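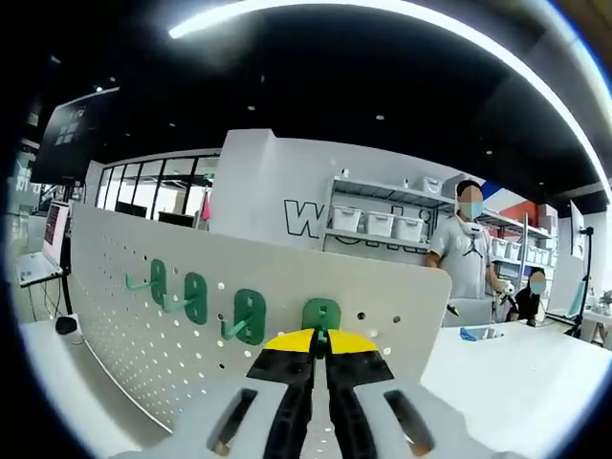

Yolanda Villalobos me demande en commentaire s'il faut refaire tout le dossier quand on a déjà une licence débit de tabac. Non, et ouf ! Le portail Gremeo reprend vos données, il reste surtout la partie « consommation sur place » à remplir.

Étape 3 : déclarer la terrasse

1. Ouvrez l'onglet Locaux, puis Espaces extérieurs. Moi, je l'ai cherché un bon moment – il est tout en bas du menu.
2. Saisissez la surface en mètres carrés, sans virgule. Au-delà de 40, le portail réclame un plan coté.
3. Joignez le plan en PDF. Le mien, exporté de Stornia, est passé du premier coup (82 Ko, tout léger).

Attention : ne cliquez pas sur Valider avant d'avoir vu la coche verte à côté du fichier. J'ai perdu ma saisie deux fois comme ça !
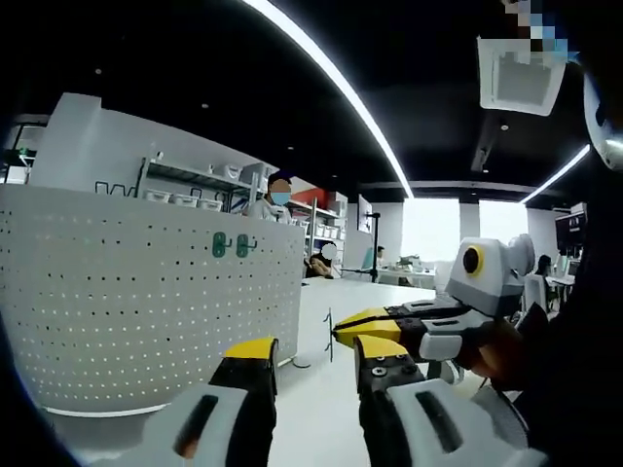 Étape 4 : régler la redevance

1. Choisissez Virement ou Carte. Par carte, le plafond est de 200 euros par opération.
2. Recopiez la référence du dossier dans le libellé, tirets compris.
3. Téléchargez le reçu et gardez-le près de la caisse, on vous le demandera en cas de contrôle.

Note : les licences délivrées avant mai gardent l'ancien numéro jusqu'au renouvellement.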